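Laundry and Linen Sorter, Part Time
Denent Linen Service
Posted May 6, 2026

Denent washes, folds and packs household and guest linens for small inns, rental cottages and a few private customers. We are hiring two part-time sorters and folders for the day shift. The work starts as soon as we find the right people, and we would like both positions filled well before August, our heaviest month.

Reports to: Noura Saliba, floor lead
Hours: 2 shifts a week to start, more in summer
Location: Zataner Street workroom, rear entrance
Type: Hourly, part time, year round

What the job is

You will take clean items out of the bins, shake them out, check them, fold them to the customer's pattern and stack them for packing. Most of what we handle is small. Napkins, hand towels, pillow covers, cleaning cloths, table runners and aprons make up the bulk of a normal shift. Sheets and duvet covers are done on the other side of the room by people who have been here longer, and you can train for that later if you want to.

The washing and drying are finished before the items get to you. You will not be loading machines or handling detergents. You will be on your feet, working at a table, for most of the shift. There is a stool at every table and you are welcome to use it for the sewing and tagging jobs, but folding goes faster standing up.

Each shift also has some paperwork. Every customer has a card with their folding pattern, the count they sent in and anything they have asked us to look out for. You fill in the count going out and initial it. If the numbers don't match, you tell Noura before the bag is closed.
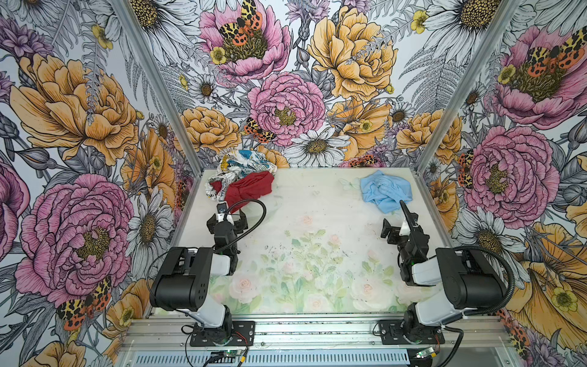

Sorting comes before folding, and new people usually find it the slower half of the job. Items come out of the bin in a heap and have to be pulled apart by color and by print before anyone starts a stack. Solid colors are easy enough. A crimson cloth half on top of a white one printed in blue, yellow and black is the kind of pair that has to be separated and smoothed out, with the light blue kept in its own pile well off to the side. Prints go face up so the pattern can be matched to the card. Plain cloths can go either way unless the card says otherwise.

After sorting, each piece gets a quick check on both sides. We are looking for stains that didn't come out, loose hems, pulled threads and small holes. Anything with a stain goes back to the wash side with a clip on it. Anything torn goes in the mending tray. We don't throw out a customer's item without asking them first, no matter how worn it is.

Folding patterns are posted at each table. There are not very many of them, and most people have the common ones in their hands by the end of the second week. The Yang fold, named after the customer who asked for it, is the one everybody needs to look up. It is a napkin fold with the corner tucked under — it takes a few tries to get it flat.

What we need from you

You should be able to stand for most of a shift and lift a full linen bag from the floor to a table. You need to see color differences clearly in ordinary indoor light, including between whites and off-whites. You need to read and fill in a customer card in English. You should be comfortable doing the same motion many times over and still noticing when something is wrong with a piece.

Experience in a laundry, hotel or alterations shop is useful and we will ask about it. It is not required. Some of our best folders had never done this outside their own homes.

We ask that you don't wear perfume or scented lotion on shift. Several customers have asked for unscented linens and the smell does transfer. Rings with raised settings should be left in your locker. They catch on knits.

Training

Your first two shifts are spent beside someone who already does the job. You are paid the full rate for these. After that you work your own table, with Noura checking a few pieces from each stack. She will show you anything that needs to be redone, and you redo it. There is no quota during the first 60 days. After that we do look at pace, but a clean stack at a steady speed is fine.

At 90 days we sit down and talk about how it is going, whether you want more hours and whether you would like to learn sheets or mending.

Pay and other terms

The hourly rate depends on experience and will be given to you in writing before your trial shift. The trial shift is paid. Payday is every other week by direct deposit. Anyone who works all of their scheduled shifts through August gets a season bonus of $1275, paid with the first check in September.

We supply aprons and launder them. Lockers are free but you bring your own lock. Street parking is limited in the mornings, and the Munora bus stops at the corner. There is a break room with a refrigerator and a microwave.

Shifts are posted two weeks ahead. You can swap with another folder as long as both of you write it on the sheet. If you are going to be late or out, call the floor phone. Please don't text, the phone on the wall can't get texts.

How to apply

Come by the rear entrance during the day and ask for an application, or leave a letter in the box by the door addressed to Noura Saliba. Please include:

Your name and a phone number where we can reach you
The days and hours you can work
Any laundry, hotel, sewing or warehouse work you have done, with rough dates
Whether you are available through the end of August

A resume is fine but you don't need one. We call everyone who applies, including those we don't bring in. If we ask you to come for a trial shift, wear flat closed shoes and something with short sleeves or sleeves that roll up. The trial is spent sorting and folding small items at a table next to one of us, and then a short talk about hours.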